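Drunex Task Box, three-module version
Buttons, switches, patch cables and a knob on one low bench unit

Hi, Vitalii Stelmakh here. I sell these and I also use one nearly every day, so you get both sides on this page.

Most people who write to me have already picked their arm and spent most of the money, and then somebody asks what the thing is going to practice on. Please budget for that earlier! A task box is a small line on the quote next to an arm, but it decides what you can test in your first months, and a pile of loose switches screwed to a board gets old fast (I did that for a whole winter).

What you get is three modules joined in a row. The first has the push buttons, four big round ones in different colors plus two little square white ones. The middle one has two metal toggle switches. After that come the sockets with their colored patch cables, and the big pointer knob. There's a handle at each end, so moving it between benches is a one-person job.

Price and ordering
Single box: $300, cables included
Spare cable set: $6
Lead time: around 100 hours from payment to pickup
Stock last counted on Sat 14 June: 182 boxes

If you're planning a bench from scratch, leave floor space on every side of the box. You'll want to turn it at an angle to the arms, and a two-arm setup needs more room than the drawing suggests. Plain light walls are worth the money too — our Ovine booth panels are what I use, and Ortner makes a taller set if your ceiling lights are harsh.

My advice on order: start with the buttons, then the toggles, then the knob. Leave the cables for last. They bend, they swing, they get in front of the thing you're trying to reach, and a grip that was fine on a button is often hopeless on a plug. Ingeborg Eder at Murach bought two boxes so one could stay wired while the other got pulled apart, and I've copied her since.

Lab purchase orders are fine, just put the delivery contact on the order itself and tell me if you need the cable set packed separately.
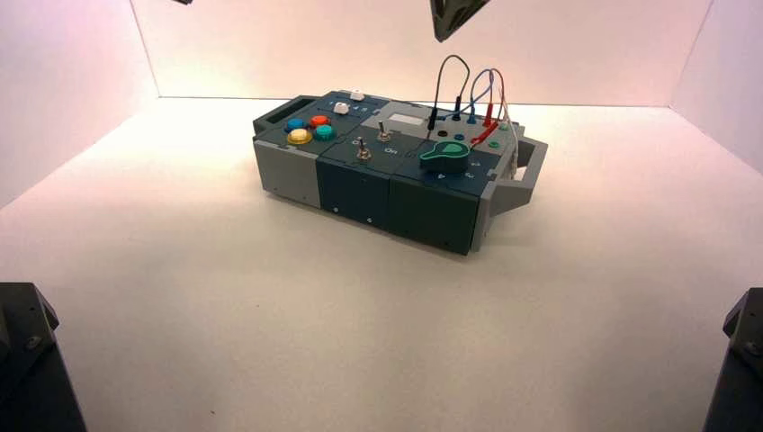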